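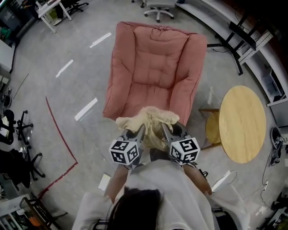 Minutes of the Tuesday Meeting -- Clalton House Lounge and Furnishings Group

Held in the upstairs sitting room, starting at 4 in the afternoon. Tea was already made when people arrived, which got us off to a friendly start.

1. Welcome and last month's minutes

Everyone was welcomed, and a special hello was given to the two new members who have joined us from the Hisbridge building across the road. The minutes of the last meeting were read out and accepted with one correction: the lamp that was given away went to the Hisbridge library corner and not to their front hall. Apologies to anyone who went looking for it in the hall.

2. The pink armchair

We spent the longest part of the meeting on this, and happily so, as a good many of us are very fond of that chair. It is the big salmon-pink one with the tufted back and the thick padded arms, and it has been with the House since 1984, when the old lounge was first fitted out. The question before us was whether to have it covered again, to pass it along, or to go on as we are with a cloth on the seat.

The member who had kindly asked for prices reported that Hapeta would re-cover the whole chair for $449, fabric included, but that they could not promise to match the color or to keep the stitched rolls across the back just as they are now. There was a good deal of feeling about the rolls. Several people said that the rolls are the chair, more or less, and that a flat back would make it look like something out of a waiting room. Others felt, quite fairly, that the money could do more good elsewhere, and that the padding still has plenty of life in it.

After a long and very good-natured talk it was agreed to keep the chair as it is through the winter and to look at the question again in the spring. In the meantime the seat will have a cloth over it whenever the lounge is open.

3. Cloths for the seat

This followed on naturally. At present we have the pale beige cloth, and it was generally liked against the pink, though it does end up in a bunch by the middle of the afternoon if it isn't tucked well down at the back and sides. One member showed us how her mother used to do it, pushing the cloth into the gap with the flat of the hand and then smoothing forward, and we all agreed we'd try it that way.

It was agreed to buy a second cloth in the same sort of shade so that one can be in the wash while the other is on the chair. Linix has plain cotton throws on sale at $20 each. A patterned one was suggested and very politely turned down. The cloth is to be shaken out at the end of each day, folded over the arm of the chair overnight, and washed every other week. The washing will go by turns, and the list is to be pinned inside the cupboard door.

4. The round table

The round table with the light wooden top is to stay on the right-hand side of the armchair. It was tried on the other side for a while last fall and people kept reaching for their cups the wrong way. A reminder was asked for, and is given here with love, that hot mugs need something under them. That pale grain shows every ring, and sanding the top down was a full weekend's work for those who did it. Coasters have been promised by one of the Hisbridge members, who has a drawer full of them and would be glad of the space.

5. The floor

The strips of white tape to the left of the armchair were brought up. They are to be left down until the new layout has been settled, so please don't peel them up, even if a corner is lifting -- mention it at the next meeting and it will be pressed back or replaced. The gray floor itself was said to be wearing very nicely. We did talk about a rug in front of the armchair, which would be warmer for the feet, but the worry about people tripping won out and the idea was set aside for now.

It was also asked that bags and loose papers be picked up off the floor at the end of an afternoon. This is everybody's job and it takes a minute.

6. Office chairs

A short item that turned out longer than expected. The gray office chair on wheels is handy when an extra seat is needed, and some members find it easier on the back than the armchair. Others would like the lounge to look like a lounge. It was agreed that one office chair may stay, behind the armchair, and that any others that wander in are to be rolled back down the corridor.

7. Other business

The window by the bookcase is sticking again. The building office at Clalton has been told and will send someone when they can.

A member asked whether we might have a proper tea in November with the Hisbridge people, now that we're sharing the room. This was warmly received by everybody. Sandwiches, two kinds of cake, and the good cups. The pink armchair will be kept for whoever is the oldest person in the room that day, and there was some laughing over who would own up to it.

8. To be done before the next meeting

Buy one plain throw from Linix, pale beige or as near as can be had.
Write to Hapeta, thank them for the price, and let them know we'll be in touch in the spring.
Put up the washing list.
Bring the coasters over from Hisbridge.
Ask again about the window.

The meeting closed with thanks to those who made the tea and to those who stayed to wash up. The next meeting will be in the same room at the same time.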